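# Toy Kitchen Month on the Pokden Table

It's May and I have spent more of it looking at plastic vegetables than at my own family, so you're getting a gallery page! If you've been following the Pokden posts you know the idea already: we drive the arms by hand through a pile of small jobs, record everything, and feed the recordings to a policy that (one day, please) does the jobs without us. This month's set is the toy kitchen. I've been calling it Kitchen in my notes, Eilif Nyberg calls it Lunch, and the folders on the server have both names in them, sorry to whoever has to merge those.

A few basics before the pictures. We record in Sudex, which is our own logging tool and still crashes if you start a new episode while the old one is saving. One episode is one instruction, start to finish, and the instruction gets typed in before anyone touches the controls. So "put the banana in the bowl" is an episode, and "put the lime in the bowl" is another one, even if you do them back to back and the bowl never moves. We went around and around on that last year. Achilleas Zervas wanted long episodes with several instructions chained together, and I wanted short ones because I'm the person who has to label them. Short won, for now. He's writing up a case for long ones and I have promised to read it with an open mind.

The goal for Kitchen is 85 good episodes per instruction. "Good" means the thing named in the instruction ends up where the instruction says, the operator didn't knock half the table around on the way there, and no arm stopped itself in the middle. Slow is fine! I'd much sooner keep a slow, careful grab than a fast lucky one.

Everything is shot inside the black cloth. I love the black cloth. Our old corner in the Wandlow office had a window behind it, and every recording from there has the afternoon crawling across the table. You could train a pretty good sundial on it.

Toy food everywhere, and the donut down at the front where it's always a fun reach. I like a table this messy, and so does the data.
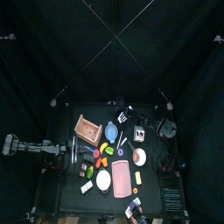 ## How we pick what goes where

We don't, much. Whoever is setting up tips the toys out and spreads them by hand, and the only rule is that you have to be able to see at least part of everything. I used to make layouts ahead of time on graph paper. They looked random to me, and then Eilif plotted them and every single one had the bowl in the same third of the table. Turns out my hands have opinions. So now we tip.

Then there's the question of how often to re-tip. Our habit is 7 episodes per layout, then a fresh one. Fewer than that and you spend the whole day setting up. More than that and you start to see the model learn the layout instead of the instruction, which we found out the hard way on the Ververidis set (the one with the hardware: bolts, hinges, a great many washers). That policy would go to the left side of the table for anything. Ask for a hinge, it went left. Ask for a bolt, left. We had tipped the box out from the same side for weeks.

Between episodes we don't tidy. If the pepper got nudged, the pepper stays nudged. I know some groups reset every object back to a marked spot, and for a benchmark I'd do the same, but for training examples I want the little messes in there. Real kitchens have those too.

## Things that are easy, things that are awful

Easy: the cubes. Anybody can pick up a cube, and new operators get cubes on their first morning so they feel good about themselves.

Also easy, and a surprise to me: the banana. It's curved and you'd think it would roll out of the fingers, but if you come down across the middle it sits there very politely.

Awful: anything thin and flat on the table. You come down from above, the fingers close, and you've pinched a lot of air. The trick (Achilleas worked this out, and he was unbearable for the rest of the afternoon) is to drag the thing a little with one finger first so it tips, and then close. We argued about whether dragging counts as a clean episode. I say yes! It's what a person would do with a coin on a counter. It's in the guide now under "allowed moves," right after "using the other arm to hold a bowl still."

Awful in a different way: the crate. Putting something in is no trouble at all. Picking up the crate itself, by one side, without tilting it, took me most of a week to do reliably, and I've thrown out more of those episodes than I've kept.

And then the naming. My lime is Eilif's avocado. I'm quite sure it's a lime. The instruction field takes free text and we've decided to leave both words in, figuring that people who use the thing later won't agree either. Same goes for the eggplant, which three different operators have typed in as three different foods.

## Both sides working

Two-arm episodes are the part of Kitchen I care about most, and they eat the most time. One operator drives both sides, so there's a lot of parking one arm somewhere harmless while you think about the other. We cut any stretch where both arms sit still for more than 15 seconds. Shorter pauses stay in. My longest session was 6 hours with breaks, and I wouldn't do it again; you can see my grabs getting sloppier toward the end, and I threw out a good chunk of the last hour.
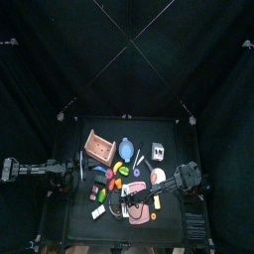
*One gripper at the left edge of the pile beside the crate, the other over the pink pieces.*

Next up is the second pass over the labels, where Eilif and I swap folders and check each other's calls. If you'd like to look through the rejects, ask me and I'll share the folder. I keep all of them, including the crate ones, and Achilleas wants them for a grasp-failure thing he's starting once his write-up is done.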